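Bimatdale Neighbors Forum > Home & Garden > Painting a tabletop, is it worth it or should I just buy one?

nulent_nan
Started this because I'm going around in circles. I have an old kitchen table with good legs and an ugly top, orange varnish, water rings, the works. My sister wants me to paint it a soft green. My husband wants me to leave it alone. Has anyone painted a table they really use every day and been happy with it after a year? I don't mean a side table with a lamp on it, I mean spaghetti and homework.

dirkik77
Don't do it. I painted ours white and it chipped along the front edge in 2 months. Every belt buckle in the house found it. I ended up sanding the whole thing back to bare wood in November, in a garage with no heat, and I'm still finding dust in my boots.

Efa Bowen
Dirkik, what did you put on top of the paint? I've done 7 tables now (three for me, the rest for family who caught me in a weak moment) and the only one that chipped was the one where I skipped the primer. Clean it with degreaser, scuff it, prime it, two thin coats of color, and then a water-based clear coat. And then the part people hate, which is leaving it alone for a couple of weeks! You can set a plate on it sooner but I wouldn't leave a hot pan or a vase sitting there.

dirkik77
I put nothing on top. The can said it didn't need it.

Efa Bowen
Well, there you go. The can always says that.

moss_and_mortar
Gotta disagree with Efa on the water-based stuff, sorry. I've had it go cloudy where people set their coffee. Oil-based is tougher. Yes it yellows, but on a green you'd hardly see it.

Efa Bowen
On a dark green, sure. On a pale one you'll see it, it goes kind of pea soup. Ask me about my mother's hutch.

Nesma Lahlou
Jumping in on team green! I went back and forth between a mint and a sage for ages and I'm so glad I talked myself out of the mint, which looked like a dentist's office every time I held the sample up. Pale sage is so easy to live with. It's calm, black things look great against it, and a little spot of orange really pops.
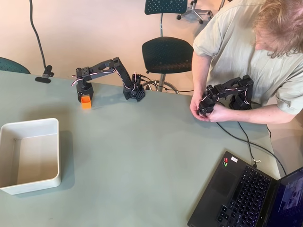
Picking the color, since you asked about soft greens

Nesma Lahlou
(Splitting this into its own post so it's easier to find later.) Get the sample pots, and please don't go by the little paper cards. Paint a big piece of cardboard and lay it FLAT. I taped mine to the wall the first time and the color was way off, because a tabletop catches the light from above and comes out lighter than you'd think. Look at it in the morning and again with the lamps on. Mine went almost gray at night, so I moved one step warmer on the strip.

nulent_nan
Oh that's helpful, I had mine leaning up against the toaster. What about sheen? The guy at the store pushed satin.

moss_and_mortar
Satin. Matte holds on to every greasy fingerprint and gloss shows every scratch. See Efa, we can agree on something.

Efa Bowen
Mark the calendar.

eide_street_al
Nobody has said the obvious thing so I will: check what the top is made of first. If it's veneer, go easy with the sander. I went straight through mine in 10 seconds with an electric one and then it HAD to be painted. If it's solid wood I'd side with the husband and strip it. You can always paint it later, and getting paint out of the grain is miserable.

dirkik77
Second this. So much miserable.

nulent_nan
Okay, I crawled underneath with a flashlight and it's veneer, you can see the line at the edge. So paint it is, and I'm going to scuff it by hand. Husband has been informed and is taking it fine, he's only asked that the legs stay wood. I can live with that. Efa, do you use a roller or a brush for the top?

Efa Bowen
Foam roller for the top, small brush for the edges. Don't go back over it once it starts to drag!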